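Open day at the Mollside repair and reuse hall, Tuesday, July 16, 2019

Quick notes before I lose them. Got there at 8, already a line out the gate. Free parking but the lot is tiny — take the bus, it stops right outside. The hall used to be a Wodden furniture warehouse and you can still see the old bay letters on the posts.

Started with the computer section. Old desktops get opened up, sorted, fixed if they're worth it, stripped for parts if not. They say roughly 1000 machines a year come thru.
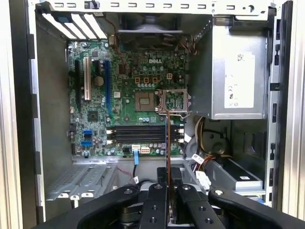

Then bikes. Loved the bikes. 197 on the rack tags, cheapest going for 6 dollars with no saddle. Next door is lamps and radios, run with Lazarević, the electrical shop from the high street. Long wait there, skipped it.

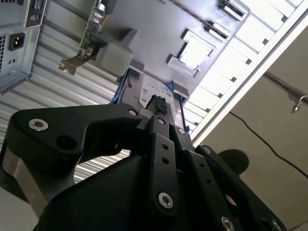
Inside one of the open computer towers.

Lunch was soup from the Romora van, good, too salty. Sewing room upstairs was closed untill the afternoon so I missed it. Toaster drop-off is by the back door, bring the cord. Next open day is in April and they want sign-ups by email this time. Bring cash, the card reader was down all morning.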